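Skurnitow Open Day

The Skurnitow Open Day is a yearly public visit to the robotics workshop of the same name, best known for its long-running demonstration of a robot arm handling household cloth.

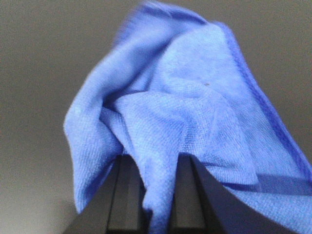 Background

The workshop at Skurnitow was set up by Barrett Dunleavy and Aurora Barreto in what had been the packing hall of the Arancibia seed company, a long brick building with good windows and, by every account, a very poor furnace. For the first few years the doors stayed shut to outsiders except by appointment. Neighbors were curious all the same, and Dunleavy, who had grown up a few streets away and was asked about his work nearly every time he bought groceries, finally talked his partner into letting people come in and look for themselves.

The first open day was held in June and drew 78 visitors, most of them from the neighborhood and a good many of them children. Later ones were moved to the winter, when the workshop had fewer deliveries to deal with and the big table could be given over to guests for a whole day. The best attended was the open day of 19 February 2018, when 794 people signed the guest book and the line for the cloth table reached back past the coat racks and out into the yard.

The cloth demonstration

Visitors have seen a number of machines over the years, including a bottle sorter and a small cart that followed its driver up and down the hall, but the cloth table is the one that people remember and ask for. A robot arm with a two-fingered gripper picks up a cleaning cloth by pinching a bit of it between the fingers. Microfiber cloths are the usual choice, and blue ones turn up often, as the plain gray surroundings make the folds and the hem easy to pick out on the screen beside the table, which carries the view from a small camera at the arm's wrist.

Cloth is a hard thing for a machine to handle. A cup keeps its shape wherever it is set down, while a rag may land in a new heap every time, with its corners tucked away and its hem running off in some unexpected direction. Barreto, who has led the demonstration from the start, likes to begin by handing a cloth to someone in the front row and asking them to find a corner with their eyes closed. Most people manage it quickly and are rather pleased with themselves, and she then explains how much their fingertips were doing for them along the way.

The control program used at the table is called Femgate. It was written mainly by Hollis Thibodeaux, and its name comes from a street sign that hung over his desk. Guests aged 9 and up may drive the arm by hand for a few minutes under supervision, and plenty of grown-ups wait for a turn as well.

Organization

Entry has always been free. The Drakthorpe public library lends the folding chairs and hosts an evening talk, given for several years by Cletus Schumacher, a retired machinist whose stories about the old packing hall tend to run well over their time. Printed guides are handed out at the door, and 1,000 of them were ordered for the 2018 event. Ruairi Pringle drew the map inside, including the much-loved little sketch of the furnace.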